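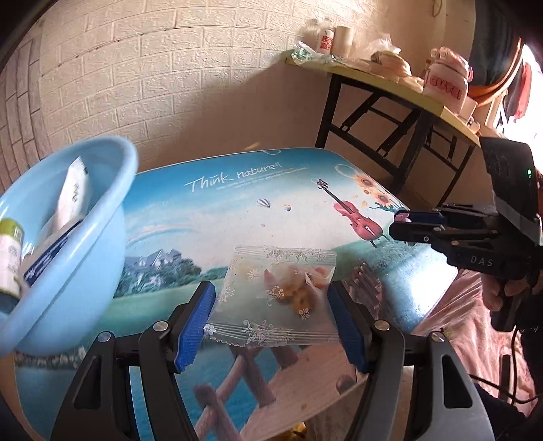
Projet tuteuré, rapport de synthèse
L'automatisation de la préparation de commandes chez Fekow : effets sur le travail des opérateurs
Rendu le 19 mars 2021

1. Contexte

Fekow prépare des colis de petits articles pour des boutiques en ligne : sachets, flacons, boîtes, accessoires. Les formats changent sans arrêt et le catalogue compte 2636 références. L'entreprise a commandé à l'intégrateur Stamoto une cellule robotisée pour la prise des articles légers. Notre groupe a suivi l'atelier pendant la phase d'apprentissage, avant l'arrivée des bras sur la ligne.

Pendant cette phase, une partie du personnel ne prépare plus de commandes. Les opérateurs saisissent et déplacent des objets courants avec des pinces tenues à la main, et ces gestes enregistrés servent ensuite à entraîner les robots. L'équipe appelle ce poste « la table ».

2. Méthode

Nous avons mené 16 entretiens, avec des préparateurs, deux chefs d'équipe et la responsable de la planification. Nous avons aussi observé le poste sur plusieurs demi-journées et relevé les prises refusées au contrôle. Les entretiens n'ont pas été enregistrés, nous avons travaillé sur notes.

3. Ce que le poste demande

Sur la période, 1906 prises ont été validées et 529 rejetées. Un rejet vient le plus souvent d'un geste trop rapide ou d'un objet qui glisse entre les mors. Les sachets souples sont cités dans presque tous les entretiens comme les plus pénibles : le contenu se déplace, le film se plie, et il faut choisir entre pincer le corps du sachet et le prendre près de la soudure. Les boîtes rigides posent peu de problèmes.

Les préparateurs expérimentés ne sont pas forcément les plus à l'aise. Plusieurs disent qu'ils ont dû ralentir et « désapprendre » la prise à deux mains. Une opératrice arrivée en intérim a eu moins de rejets que des collègues présents depuis dix ans, ce qui a été assez mal vécu dans l'équipe.

La posture revient aussi souvent. Les tables sont basses, les pinces pèsent sur le poignet, et la pause prévue n'est pas toujours prise quand la série doit être finie avant midi.

4. Ce qui change pour les personnes

Le travail à la table est payé au même taux que la préparation, mais sans la prime de rendement. La perte est faible sur une semaine et sensible sur un mois. La direction a accepté d'en discuter, sans calendrier.

Les marches entre les rayonnages disparaissent presque, ce que les plus âgés apprécient. En revanche, le poste isole - on parle moins qu'en préparation, il faut surveiller son geste. Sur l'avenir, les avis sont partagés. Certains pensent apprendre un métier, d'autres disent qu'ils forment leur remplaçant. La planification annonce des postes de surveillance de cellule sur le site Obeidat, mais les fiches de poste n'étaient pas rédigées lors de nos visites.

5. Propositions

- Compenser la prime pendant les semaines passées à la table.
- Limiter le poste à une demi-journée par personne et fournir des tables réglables.
- Communiquer les fiches de poste avant la mise en service, prévue en juin.
- Présenter les rejets par type d'objet et non par opérateur.

Limites : nous n'avons pas pu rencontrer l'équipe de nuit, et les chiffres du site Sellen ne nous ont pas été transmis.

Contact | Mentions légales | © 2021 Projets tuteurés | Haut de page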